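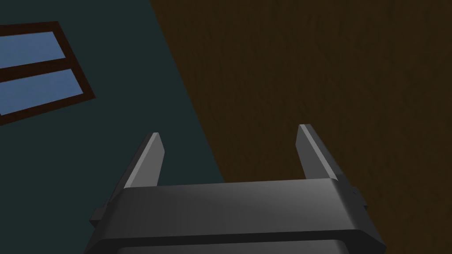
Figure 3. View of the simulated wrist camera in the Nedier room. The fingers are open and the brown wooden surface is on the right.

4.2 Rejecting views with little information

As described in Section 4.1, the policy receives only one image from the wrist camera and the joint positions. This choice makes the system simple, but it has a cost. In many moments of an episode the camera does not look at any object which can be grasped. Figure 3 gives such a case. The gripper body and the two fingers take a large part of the image, and the remaining part contains the wall, a window and a wooden surface. From this input alone, the policy has no target, and in our first experiments it often closed the fingers too early.

We therefore train a small additional network, which we call the view gate. It takes the same image as the policy and gives one number between zero and one. A low number means that the view is not useful for grasping, and the controller should keep the fingers open and continue the search motion. The labels for this network come from the simulator at no cost, as Nodport already stores which object covers each pixel. Pixels of the gripper itself are removed before the label is computed. Without this step the label was dominated by the fingers, and the gate learned almost nothing.

The training set for the gate has 2455 images, all rendered in Nodport with the Manurung arm model. We keep the light low in most of the rooms, in order to make the separation between wall and furniture more difficult. The colors of the walls are flat, while the wooden surfaces have a weak grain texture. We trained the gate 3 times with different random seeds and report the mean in all tables.

One difficulty was the similarity between neighboring views. When the arm moves slowly, the images change very little, and the output of the gate should change very little too. In an early version this was not the case – the output jumped between high and low values, and the arm started to shake. Figure 4 can be compared with Figure 3 for this purpose. Both are from the same room, and again there is nothing between the fingers.
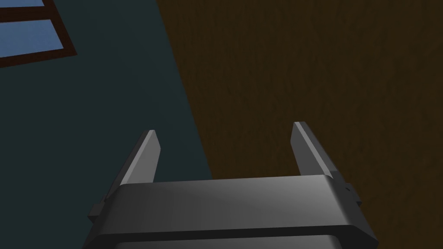

Figure 4. A second view from the same room, also with open fingers. A light strip is visible along the edge of the wooden surface.

To reduce the jumps, we add a smoothness term to the loss. It compares the outputs for two images of the same episode which are at most 20 simulation steps apart, and it penalizes the difference if both images have the same label. Pairs with different labels are left out, so that the gate can still react quickly when an object enters the view. We also tested a simple moving average over the outputs. It removed the shaking as well, but the reaction became slow and the arm sometimes passed over the object.

The weight of the smoothness term was selected on the validation rooms of the Tukix split and was then kept fixed for all further experiments. We did not tune it separately for each room. The effect of the gate on the complete grasping task is discussed in Section 5.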